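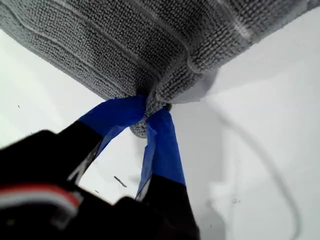
A falha mais cara da célula de dobragem da Drundimora não fez barulho nem acionou nenhum alarme. Durante 6 ciclos seguidos, o controlador registou preensão confirmada e o braço seguiu a trajetória com a garra vazia. O critério de confirmação era a corrente do servo ao fechar: acima do limiar, havia tecido entre os dedos. Com uma toalha cinzenta franzida entre dois dedos revestidos de fita azul, a leitura é inequívoca. Com uma única camada, a fita comprime, a corrente sobe e o valor lido quase coincide com o do pano.

Início | Robótica | Têxtil | Segurança | Arquivo | Assinar
Pesquisar no site... OK

O limiar tinha sido ajustado em abril, antes de os dedos receberem fita nova. O manual interno da Hakim, integradora da célula, prevê recalibração após qualquer alteração da superfície de contacto. O passo não constava da folha de manutenção. 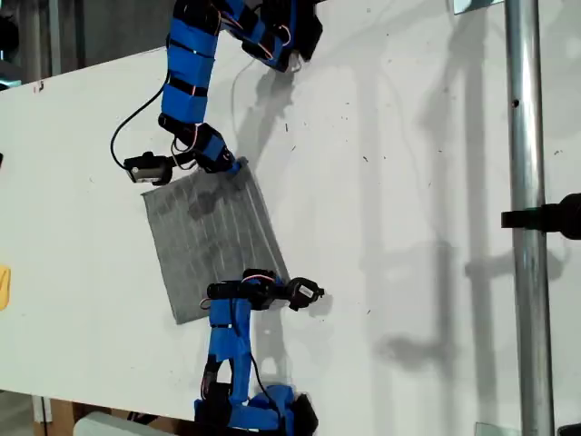

DRACHARACH, 8 de novembro de 2019

A segunda anomalia envolve os dois braços. Quando um perde o canto e o outro o mantém, o pano roda sobre o ponto preso e a posição calculada deixa de ser válida. O programa Pliken não comparava os dois estados: cada braço respondia apenas pelo seu canto. Nos ensaios de reprodução, em 700 ciclos, a perda unilateral surgiu 99 vezes, quase sempre em peças caneladas,
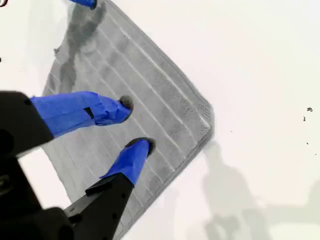
cujas nervuras oferecem aos dedos uma altura variável conforme o ângulo de aproximação. Se as pontas descem sobre um sulco, fecham sem recolher material suficiente.

A correção tem duas partes. A confirmação passou a exigir uma segunda leitura de corrente, feita depois de uma curta elevação, e a perda de um canto imobiliza agora ambos os braços. A abertura da garra só é permitida por comando manual, com o operador fora do volume de trabalho. A Hakim mantém em aberto a substituição da fita por um revestimento moldado.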